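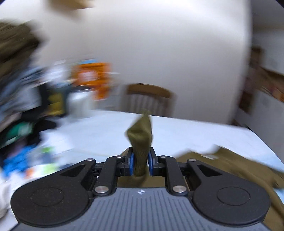
Checked over by me (Natalie Pearce) one evening in July, mug of tea to hand. This is the hand gripper for the sock sorter build. Tick means I did it and I'm happy, a blank box means please nag me.

## Fingers and pivots

- [x] **Pivot pins all seated.** Pushed each one with my thumb. One on the left side had a bit of side play, so it got a new clip, and it's lovely now!
- [x] **Both linkages move together.** Opened and closed it slowly, watching for one side lagging. Smooth enough, though I can still feel a tiny notch near fully shut.
- [x] **No cracks round the triangular cutouts.** Used the bright torch. The old set went exactly there, so I always look twice.
- [ ] **Pinch gap guarded.** Still nothing between the links to stop a fingertip going in. I've got a bit of soft sleeve to try (it's in the Ralteo tin if anyone wants to beat me to it).

## Blue pads

- [x] **Pads firmly stuck.** Tugged at the corners, no lifting.
- [x] **Pads clean.** Wiped with a damp cloth. Fluff builds up faster than you'd think, mostly from jumpers.
- [x] **Thin sock test.** Pinched and lifted 18 times without a drop, which I'm chuffed about.
- [ ] **Thick sock test.** Ran out of evening. Walking socks next, please, and not the ones with holes.

## Table and clothes

- [x] **Space to put things down.** Pile goes to the left and stays there.
- [x] **Pockets emptied.** Found 2 screws and a hair grip in one go, so do check!
- [ ] **Olive things split up.** An olive sock on top of an olive top is really hard to pick out, and I've grabbed a fold of the wrong thing more than once. I'd like one batch sorted by colour and one left mixed, then we can compare.
- [x] **Chair pushed in.** I've got the bruise from last time.

## Before it goes on the motor

- [ ] **Stop button within reach.** Gebreyes has the long lead, I think.
- [ ] **Closing force turned down for the first run.** Start low and creep up.
- [ ] **Hair tied back, sleeves up, no lanyards.** Me included.
- [x] **Pin check repeated every 1000 squeezes.** Tally sheet is taped inside the cupboard door, please fill it in even if you only had a quick go.

Spare clips are on order. Next check once they're in.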